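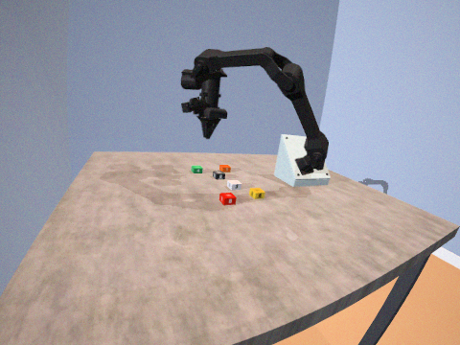 Hellia Teleop Kit, 3 months in

I bought the Hellia in April mostly for the practice mode, where you drive a simulated arm with the same little hand controller you'd use on the real one. Cube stacking is the starter task and I've done so much of it I see colored blocks when I close my eyes!

The good stuff first. The controller is light, setup took me 40 minutes (most of that was updates), and saving a demo is one button. Squeeze, lift, place, let go, press save. I recorded 115 demos before I trained anything, and the later ones are so much smoother than the early ones that I ended up tossing the first batch.

What bugs me is the wrist. Twist your hand past a certain point and the arm stops following, then catches up with a jerk, and that jerk goes right into your recording. My friend Ladi Babalola has the Wesstead controller and hers doesn't do this, though it costs about 2 times as much and the grip is way too big for me.

Depth is tricky on a flat screen too. I kept closing the fingers behind the cube until I turned on the side view, which is buried in the settings (look under Display, then Extra).

Four stars from me. I'd buy it again, but fix the wrist, please!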